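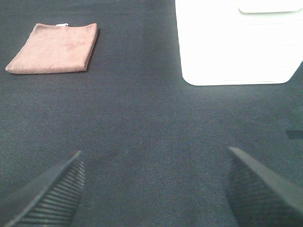 One of last year's testers wrote to us that she made the same lemon pudding 2 times in one evening, sent us notes on both, and would sign up again if we asked. We are asking.

Funow is looking for home cooks to test dessert recipes for its next collection, Panby Puddings. The recipes come from our kitchen in Gemumport and cover baked custards, steamed puddings, rice puddings and a few cold creams. We need 40 testers. You don't need any training, and we would like at least half the group to be people who rarely make dessert.

What you will do

Each tester gets two recipes in March and has until the end of April to make them. Follow the recipe as written the first time, even if you think the sugar is too high. After that, change what you like and tell us what you changed.

You fill in one form per recipe. It asks for oven type, dish size, actual baking time and what you would tell a friend about the result – good or bad. Please keep your notes under 1,000 words.

What you need

A working oven, a kitchen scale that reads in grams, and a dish that holds one quart. Some recipes contain eggs, milk or nuts. 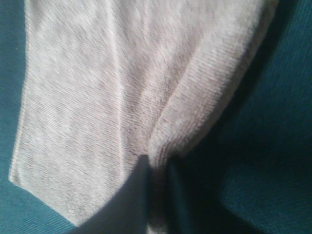
We match recipes to allergies where we can, so list yours when you apply.

Testing is unpaid. We refund ingredients against receipts and send every tester a copy of the finished book.

To apply, use the form on the Funow site or leave a paper form at the Tangen shop counter by 5 p.m. on the last day of February. We reply to all applicants.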